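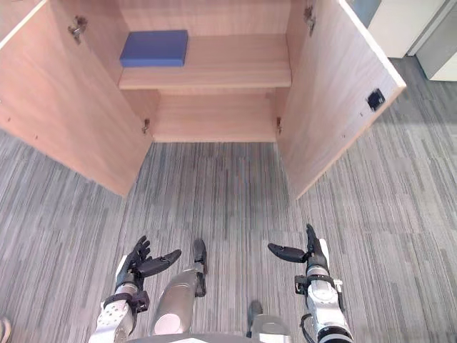 Workplace Services Forum > Storage and Furniture > Under-desk cabinets: what may be kept in them

facilities_policy
Moderator
Colleagues are invited to comment on the draft storage rule for the open-plan floors at Mbwambo House. The rule covers the two-door cabinet placed at each workstation. In summary, the upper shelf is for working binders, laid flat, and the lower compartment is to be kept clear for the occupant's bag. Doors are to be closed at the end of the day. Replies will be considered before the rule is put into effect across all 1,048 workstations. Please keep comments to the cabinets and desks. Seating has its own thread.

records_east
Member
The Records Section supports the rule in general but asks that the word "flat" be reconsidered. Ring binders stored flat are easily stacked, and once stacked, the bottom one is never consulted. Our section requires spines to face outward so that a colleague covering an absence can locate a file without handling the others. A binder lying on its side at the back of the left half of the shelf does not meet that requirement.

sudo_annex_admin
Member
The Sudo Annex has followed the flat rule since October and we would not wish to change it. A full binder left standing on a half-empty shelf leans, and the rings pull out of line. We have replaced fewer binders since the change. If Records needs the spine visible, the binder can be laid with its spine to the front. 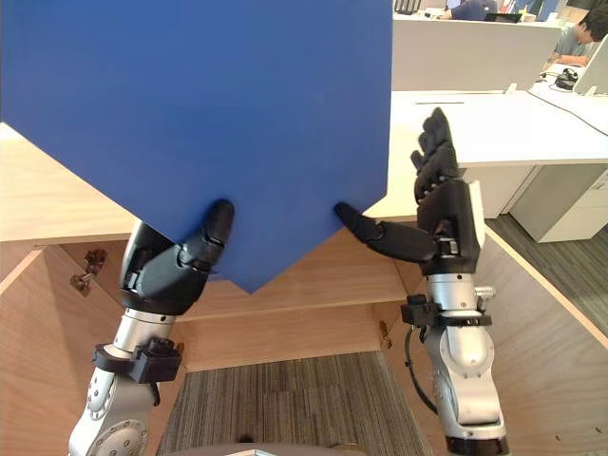
Mbwambo House Workplace Circular, Issue 70, page 2

facilities_policy
Moderator
For ease of reference, the relevant text of the Circular is reproduced in full:

"Binders and boards in the standard blue are for shared use and shall be returned to the cabinet or cupboard from which they were taken. Large flat items shall not be rested against white desks or used to extend a partition. Items left out for more than 10 working days may be collected by Workplace Services."

The draft rule does not alter this text.

records_east
Member
Thank you. We note that the Circular says "returned to" and makes no mention of how an item is to be laid. We maintain our comment.

zover_project_office
Member
The Zover project office has a practical difficulty with the collection period. Our reference binders remain on the desktop for the length of a review, and a review can run well past the period given. Could a signed slip inside the front cover be accepted as notice that the binder is in use? 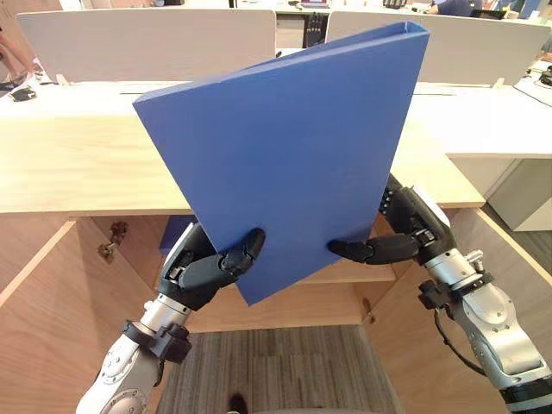 Binder size should be settled before the collection period is discussed. The cabinets were ordered for the standard binder, and several teams have since bought wider ones from their own budgets. A wide binder kept on the desk is usually pushed to the back, over the long narrow slot that runs along the wood-grain desktop, and cables then have to be routed around it. We ask that the rule require the slot to be left clear. We have no objection to binders elsewhere on the desk during a review, provided they do not lean on the white partition panels, whose supports are thin.

Posted by: furniture_and_fit_out

sudo_annex_admin
Member
Agreed as to the slot. We do not agree that teams should be prevented from buying wider binders. Some contracts are supplied to us already bound, and splitting them creates more work than it saves.

furniture_and_fit_out
Member
We did not propose a prohibition. We asked that the size be stated so that the shelf can be measured against it.

records_east
Member
A question for the moderator. The draft is silent on boxes and on items placed on top of them. Are these to be treated as binders, as personal effects, or as neither?
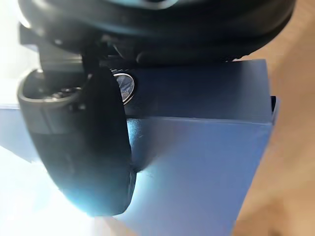 HEADPHONES AND SMALL PERSONAL ITEMS (added to draft, February 2020)

facilities_policy
Moderator
In response to the question above, the following wording has been added. Headphones may be kept on or in the workstation cabinet, or on top of a storage box, if the box is closed and stable. They should be placed where the ear cups do not hang over a door or walkway. Small loose items belong inside the box. Workplace Services accepts no liability for headphones left out overnight.

zover_project_office
Member
We would prefer a hook under the desk. Headphones set down on a box are moved each time the box is opened.

furniture_and_fit_out
Member
Hooks require drilling, and drilling the desktop is not permitted under the furniture agreement. An adhesive hook on the inner face of a cabinet door could be considered, if it is kept away from the hinges.

records_east
Member
Records has no view on headphones. We ask again that the shelf wording be amended to read "laid flat or standing, spine to the front."

facilities_policy
Moderator
The amended shelf wording and the request for a review slip will both be entered in the next draft. The hook remains under discussion with Furniture and Fit-Out. This thread stays open for comment.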